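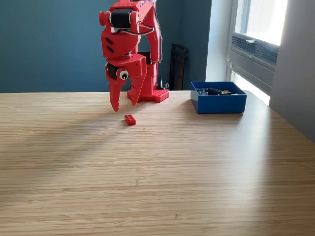

Sorting small parts at the table - bricks, odds and ends, what goes where

Forum: Home and Storage > Toys and Hobby Rooms
53 replies, showing first page

bpryor_attic
Posted Tuesday, February 24, 2026

I have inherited two big tubs of mixed bricks from my sister's kids and I want to get them sorted before my own start playing with them. The bricks are mixed in with everything else that ends up in a toy tub. Metal bits, pieces of other sets, scraps of paper, a hair clip.

My current setup is a light wood table by the window and an open blue plastic box at the far edge for anything I can't place. Loose bricks stay out on the wood until they get a home. The red ones like the 2x4 are easy to spot on that surface. The box is where it goes wrong. It already has a gray metal piece, something dark navy that looks like a brick, and a yellow thing in it, and I have barely started.

Do you sort by color or by shape? And what do you do with the box of leftovers?

Beverley Pryor

nivaldo_c
Shape. Always shape. If you sort by color you end up with a drawer of red and you still have to dig through it for the one piece you want. A red 2x4 is easy to find in a drawer of 2x4s in all colors. A small red plate in a drawer of red is a nightmare.

I did 2659 pieces last July and it took me most of the month, evenings only. I did color first, then had to do it all again.

dnong
Disagree with nivaldo. For kids, color. They will never put things back by shape. Mine were four and six when we started and they could do color without being told twice. When they got older we split the big colors by shape and left the rest.

nivaldo_c
Kids won't put them back by color either after the first week.

dnong
Mine did.

tam.diep
Depends on how many you have. Under 400 I wouldn't sort at all, one shallow tray is fine, you can spread it out with your hand and see everything. Two tubs is more than that.

About the box, I would get a second one. One for things that are bricks but don't belong to a group yet, one for things that are not bricks. Metal parts should not be in with plastic ones, they scratch them. The clear pieces show it the worst.

bpryor_attic
I didn't think about scratching. I will move the metal piece out tonight. Is there a box people like? This one is just a straight sided thing I had in the closet.

Binh_D
Straight sides are good, keep it. The sloped ones waste room in a drawer and you can't line them up. I use the Sillholm trays for the sorted stuff, the low ones. The lids are not great but I don't use the lids.

nivaldo_c
Sillholm trays crack at the corners. I had two go in a year. Viko makes a heavier one, costs more.

Binh_D
Mine are in drawers so nothing hits them. If they were on a shelf I might say the same.

dnong
One thing on the table. If it has those narrow bamboo type strips, be careful dragging bricks across it by the handful. Ours has fine marks all over one end from that. We put a felt mat down now. Cheap one, gray, rolls up.

tam.diep
Second the mat. Also it stops them bouncing onto the floor. Get a plain color with no pattern, you lose small pieces on a pattern.

ruthless_tidy
Or skip the mat and pour them on an old bed sheet, then pick up the corners when you are done. That's how my mother did it and we never sorted anything.

nivaldo_c
The sheet is fine for playing. It doesn't help her with sorting.

bpryor_attic
I like the bare table because of the light. It comes in from the right in the afternoon and I can tell dark navy from black, which I can't do under the kitchen lamp. A pale mat would probably do the same job.

Binh_D
Navy and black is the worst pair. Old light gray and new light gray is next. I gave up on the grays and they share a tray.

dnong
Same.

bpryor_attic
Okay, going to try tam.diep's two boxes and shape for the common bricks, color for whatever is left. Nivaldo and dnong can each be half right. I washed a first batch in the sink too, lukewarm water and dish soap, drying on a towel.

tam.diep
Leave them a full day. Water sits inside the tubes on the underside. And don't wash anything with stickers on it.

nivaldo_c
Mesh laundry bag, hang it on the shower rail. Faster than a towel.

Page 1 of 3 - Next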